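## About Korton

Small shop, three rooms, above the old Sfeir bakery. We paint things. Walls mostly, but also chairs, cabinets, doors people drag up the stairs to us.

Tarmo Luik started it in November, with 2 ladders and a van that didn't like hills. Before that he mixed color for Vadov, 25 years of it, and he still does every batch here himself. By eye first, then the scale.

What we're known for is grays. Warm ones, green ones, the kind that go a little pink by a north window. More than 1045 recipes in the card box now, all handwritten, some of them only Tarmo can read. We're typing them up. Slowly.

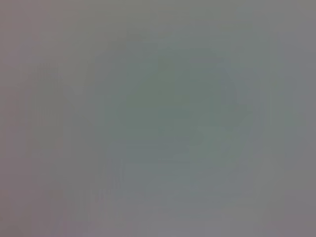 Bring us a chip, a scrap of cloth, a drawer front, whatever you've got. We'll brush out 3 samples on card and you take them home. Look at them in the morning and again with the lamps on. Then call. Please dont pick from your phone screen, we'll only end up doing it twice.

Furniture takes longer than walls. Sanding, primer, two coats, and then it has to sit. We know you want the chairs back, everybody does.

Delivery in town is through Fletotier, they're good with stairs. Outside town, ask first.

Shop is open most mornings, afternoons we're usualy out on jobs. Ring the lower bell, the upper one is the dentist.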